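The grasp planner finally got its own thread

I meant to write this post two weeks ago, and then the allergy season arrived, and my sister came to stay, and the dishwasher did what old dishwashers do, so please forgive me if some of the details have gone a bit soft. I did keep notes this time! (Mostly on the backs of envelopes, but they count.)

Those of you who have been following along know that my spring project has been getting the arm to pick up fruit and set it down again without drama. I had the old control stack, which I wrote over a couple of winters and which I am fond of the way you are fond of a car with one door that sticks. It did everything in one big loop. Grab an image, find the fruit, pick a grasp, plan a path, send the joint targets, start over. It was easy to read and easy to debug, and for blocks on a bare board it was perfectly fine.

Fruit is another matter. The segmentation step takes longer when there's a lot going on behind the object, and whenever it took longer, the whole loop waited for it, including the part that was supposed to be sending commands to the motors. So the arm would glide along nicely, hesitate, and then hurry to catch up. I spent a whole weekend convinced it was a loose belt. It was not a loose belt, and I now own a spare belt.

What I've done is split the thing in two. The control side runs by itself at 50 hertz and doesn't care what the camera is up to. It holds a short queue of waypoints and keeps smoothing its way along them. The perception and planning side lives in its own thread, works as fast as it can manage, and drops a new plan in the queue when it has one. If the new plan starts too far from where the arm is now, the control side blends toward it over a few ticks, and if it's really far off it throws the plan out and asks for another. That blending function is 29 lines long and took me longer than everything else put together.

The wrist camera is where most of the trouble used to come from, so that's where I've been spending my evenings. From up at the shelf the view is easy, with plenty of cloth and the whole fruit inside it. Once the gripper comes down over the bowl, whatever it's holding takes up a great big piece of the picture and covers part of what's behind it, and the detector has to remember that the orange between the fingers is no longer something to go and fetch. My old code had no notion of "held" at all. It would see a lovely large orange, very close, very confident, and start planning a grasp on it all over again.

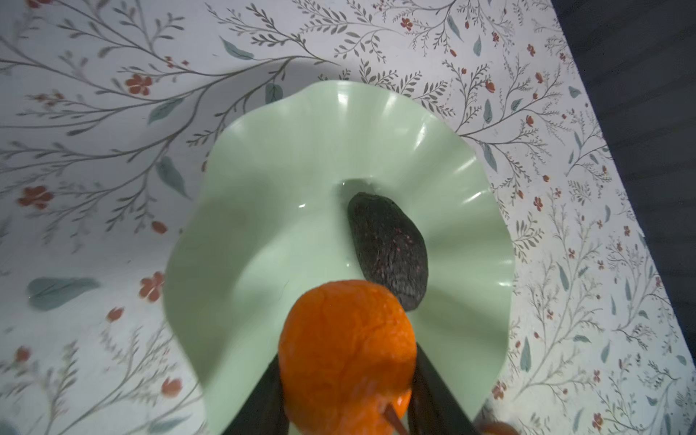

Syahrul Nair wrote to ask why I don't simply mask out everything between the fingers and be done with it, seeing that the gripper is always in the same place relative to the camera. Fair question, and it was the first thing I tried! The trouble is that the fingers open and close, so the mask has to follow the gripper width, and fruit bulges out past the fingers by an amount that depends on the fruit. A fixed mask big enough for an orange hides most of an avocado I might want to keep an eye on. I ended up growing the mask from the fingertip positions outward until the color changes sharply, and then tagging that blob as held until the gripper reports that it has opened. It's crude, and dark fruit against dark fingers still confuses it, but it's so much better than it was.

The patterned tablecloth stays, by the way. I did my early tuning on a plain gray mat and got very smug about my numbers, and then the little red flowers undid all of it in one afternoon. The detector thought they were cherries, I suppose, or something cherry-adjacent. I raised the minimum blob area and added a check on depth, so anything flat against the cloth gets ignored, and that has mostly settled it. The depth readings on a shiny bowl are still a mess. Glossy ridges throw back all sorts of nonsense, and I've been filling the holes with a median filter that I don't entirely trust.

For the planner I looked at Trinero, which a few of you recommended, and I like it very much on paper. The collision checking is lovely to work with. I couldn't get it to accept a plan that begins while the arm is already moving, though, and I may well be holding it wrong, so if you've managed that, do leave a comment. For now I'm on my own plain old sampler with a bowl modeled as a short fat cylinder, wavy rim and all its charms ignored.

Dirk Bakker also sent me a very handy little script for replaying logs, and I've bent it so that I can run the planner against a recorded session with the motors off. I should have had that years ago. You find a bad plan, you scrub back two seconds, you change one number and run it again, and your tea is still warm.

Next up is release height. At the moment the arm lets go at a fixed distance above the bottom of the bowl, which makes no allowance for another piece of fruit already sitting there. I'd like it to read the depth under the held object and choose for itself, but then we're back to those shiny ridges, so I'm going to start with the median filter and see where that gets me.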